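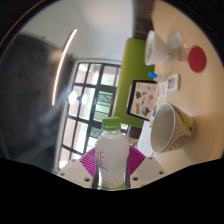 brokik_bench
I've been looking after our hand-held gripper for a while now, and the fingers still drift out of line on me after every pad change. I like to check mine on an upright bottle – the clear one with the green cap is good for it, with a magenta ribbed pad on each side, and I go by how evenly they close on the label. How often do you all retighten?
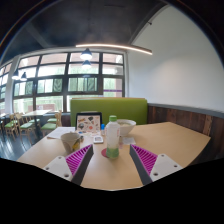 zavex274
Every 2,000 grips for me, and I wipe the pads down while I'm in there!

irkemville_tech
Oh, that's far too long, friend. Mine had slipped by 666.
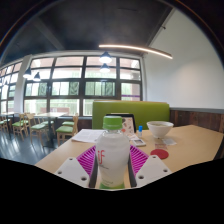
zavex274
Well, maybe so, but overtightening cracks plates too – I lost one in September that way.

brokik_bench
Thank you both, I'll try snug and check more often.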